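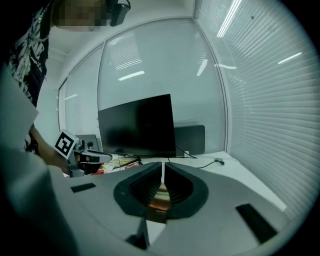
30th June

Went through the Prolau practice sheet again this morning, the one we're all supposed to have signed. Notes while it's fresh, mostly on the parts for hand-held gripper work, where I think the sheet promises more than it delivers.

**Rule 4, marker visibility.** "The fiducial must remain visible at all times." Fine as a wish. With two grippers going, each one spends part of the job turned away from whatever is supposed to be looking at it, and at desk height your own forearm gets in the way too. If we enforced rule 4 as written we'd throw out every session from the Sernedberg room. What we do is tolerate short losses and reject long ones, and everyone has their own idea of long. I'd like a number in there. I went looking for the source of the rule and it's copied word for word from the Volside draft, where it was written for a fixed arm in a cell. Nobody changed it when it moved over to hand-held.

Also, a marker that's visible at a steep tilt is not much good to anybody. The sheet says nothing on angle. You can pass the rule and still get a pose that jitters all over the place.

**Rule 5, background.** "Reflective surfaces should be avoided where practical." Who decides practical? We work in offices with glass partitions. Blinds down helps with what's behind the glass, but the overhead lights still show up on it as streaks. Turning off half the lights fixes the streaks and makes the pads darker inside the jaw opening, where they're black on black to begin with. So you trade one for the other. My vote would be to leave the lights alone, write down which ones were on, and stop pretending.

Monitors: the sheet wants them off or covered. Off is enough, I think. A dark screen is still shiny. Covering it with a cloth only means the cloth has to be in the same place next time.

**Rule 7, desk clearing.** The one people argue about. It says remove "all items not part of the task." I used to be strict on this. Now I'm less sure it buys anything. Desks have papers on them. Desks have cables. If the whole point is that the grippers should work at somebody's ordinary desk, then a desk scrubbed down to the bare top is a rule for nice-looking data and a weak test.

Cables are the exception and I'd split them into their own rule:

- anything running across the working area gets taped or moved
- anything hanging off the back of a monitor gets left alone, but check there's enough slack
- loose plugs go off the desk

Gil did cables properly and we should steal their wording. Their whole section on it is 2 lines long.

**Rule 9, pad inspection.** "Inspect jaw pads before each session." Inspect for what? I went back through the log and found 215 sessions with the box ticked and a blank comment field on every one. A tick like that tells me a pen was available. Proposed replacement:

1. Close the jaw fully and look at the gap at the bottom of the V. Should be even.
2. Run a fingernail along the ribs. Anything lifting, swap the pad.
3. Write the pad set number down. Not a tick.

Step 3 is the one that matters to me. When the slipping started last November we couldn't say which pads had been on, and we lost the better part of a week guessing.

**Rule 12, head-worn kit.** Strap fit is left to the wearer. OK with that. But the sheet asks for a "comfort score" at the end and I can't find a single place it gets used. Either someone reads it or we drop it.

**Retention threshold.** The sheet wants 1257 accepted runs before a task counts as covered. I asked where the figure came from and got sent to a slide deck that cites the sheet. We stopped at 904 on the drawer task and I can't see that the policy would have been any different with the rest. Could be wrong about that. Nobody has run the comparison, me included, and I'd want it done on something harder than drawers before I argued it in a meeting.

To do

- [ ] draft new wording for 4, with a loss time and a tilt limit
- [ ] split cables out of 7
- [ ] pad set column in the log (paper log too, people do still use it)
- [ ] ask whether the comfort score goes anywhere
- [ ] rerun drawers on half the data and compare

Signed the sheet anyway, with "see notes" next to 4 and 9.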